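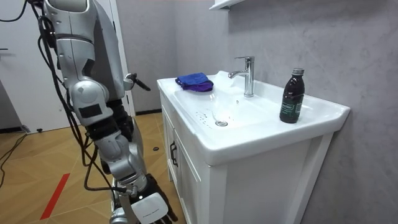
안녕하세요, Villow 스트레칭 앱 쓰는 Nisha Rawat입니다. 지난번에 답변 주신 Satish Kushwaha 님께 이어서 적어요. 루틴 재생목록이 중간에 멈추는 문제, 아직 그대로예요 ㅠㅠ 제 루틴은 동작 카드 40장짜리고 이름은 "아침 어깨"인데요, 팔꿈치 굽혀 내리기 카드까지는 잘 가다가 그다음 카드로 안 넘어가요. 어떤 자세냐면 사진 속 은색 로봇 팔이랑 비슷해요. 위쪽에서 비스듬히 내려오다가 둥근 팔꿈치에서 방향이 바뀌고, 손끝은 아래쪽에서 손가락을 살짝 말고 있는 그 모양이요! 그 자세로 타이머가 0이 됐는데 종소리도 안 나고 화면도 그대로라서 팔이 후들후들합니다.

제가 해 본 것들 적어 둘게요.

1) 앱 완전히 종료하고 다시 켜기. 처음 한 번은 넘어가더니 두 번째부터 또 멈췄어요.

2) 캐시 삭제. 용량이 900MB 넘게 잡혀 있길래 싹 지웠는데 (속은 시원했어요) 증상은 똑같아요.

3) 재생목록을 새로 만들기. 같은 카드를 같은 순서로 넣으면 또 멈추고, 팔꿈치 카드를 맨 뒤로 보내면 끝까지 잘 돌아가요. 그래서 저는 그 카드가 수상하다고 봅니다.

4) 음성 안내 바꾸기. 원래 Jadby 음성팩을 쓰는데 기본 음성으로 바꾸니까 멈추지 않았어요! 다시 Jadby로 돌리면 바로 멈추고요. 다른 카드들은 Jadby로도 멀쩡해요.

수요일 오전 6시쯤 Skunda 밴드 연결을 끊고도 해 봤는데 차이가 없었어요. 심박수는 110으로 잘 찍히다가 화면이 멈춘 뒤에도 계속 바뀌더라고요. 그러니까 앱 전체가 죽는 건 아니고 카드 넘기는 부분만 안 되는 것 같아요. 뒤로 가기 버튼도 눌리고요.

혹시 몰라서 유지 시간도 바꿔 봤어요. 30초로 줄여도 멈추고, 늘려도 멈추고... 좌우 반복을 끄면 어떤지는 아직 못 해 봤네요. 오늘 저녁에 해 보고 여기에 덧붙일게요.

그리고 하나 더요, 멈췄을 때 나가면 그날 기록이 통째로 사라져요. 연속 기록이 200일 코앞이었는데 끊겼습니다. 이거 복구되나요? 솔직히 버그보다 이게 더 속상해요.

태블릿은 Claeys 제품이고 앱은 최신 버전으로 업데이트했어요. 로그 파일은 설정 메뉴의 "문제 보고"로 보냈으니 확인 부탁드려요. 당분간은 기본 음성으로 쓰고 있을게요. 더 필요한 정보 있으면 이 티켓에 답글 남겨 주세요, 저녁에는 거의 바로 봅니다!

Nisha 드림

추가: 좌우 반복 끄고 해 봤는데 그래도 멈춰요. 같은 카드, 같은 자리에서요.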